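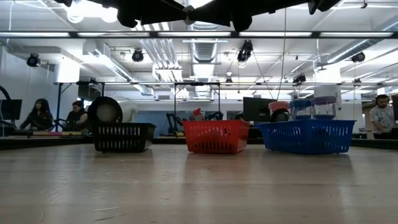

Black, red and blue baskets at the far side of the table.

Jendow Basket Sorting — data card

Contents
2,910 images of kitchen items sorted into slotted plastic baskets. Recorded at the Utetholm room in July.

Labels
Each basket is labeled by color. Items get a coarse class: pan, lidded container, small item, other. Lid color is a separate field — salmon pink and mauve purple are kept apart.

Known issues
Rounds 19 to 21 have no item labels. Items seen only through the slots are marked "partial". Glare on the tabletop is not masked.

Splits
Divov (train), Bakhtiari (test).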